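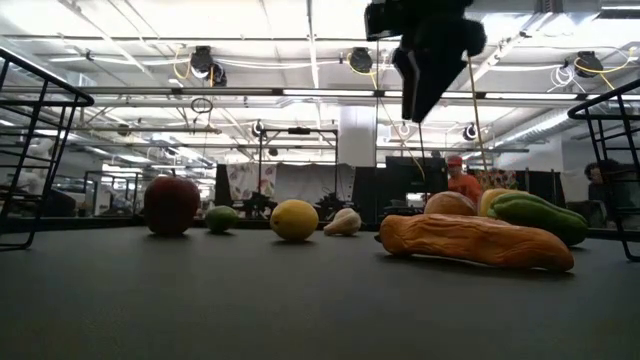 June, 7:40 a.m. Transit strike, getting in

Well, the Balow line is out again and the Zenico buses with it, so half of us walked! Andor Kun did the whole stretch from Gavden on foot (40 minutes, he says, and cheerful about it). Drivers want the pension change dropped.

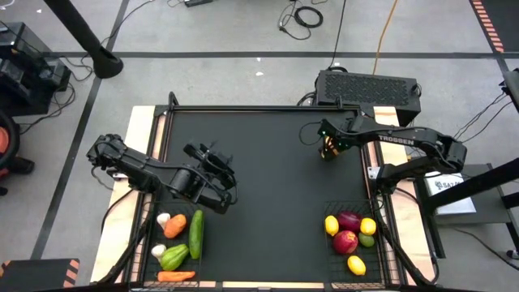 Who is in when

Late starts are fine all week, just write your hours in the back of this book. I have 2 seats in my car from Shehata at 5 for anyone going north, and please do ask, I'd be glad of the company.

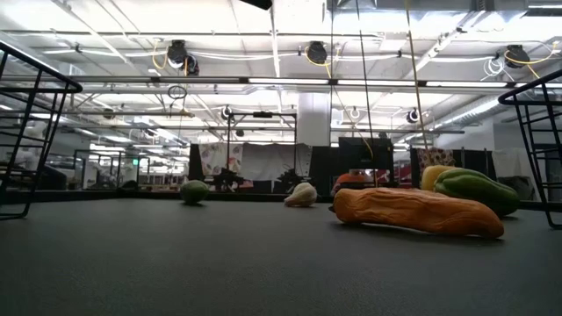 Bench, with peppers and garlic

Union vote is tonight, so check the radio before you set out.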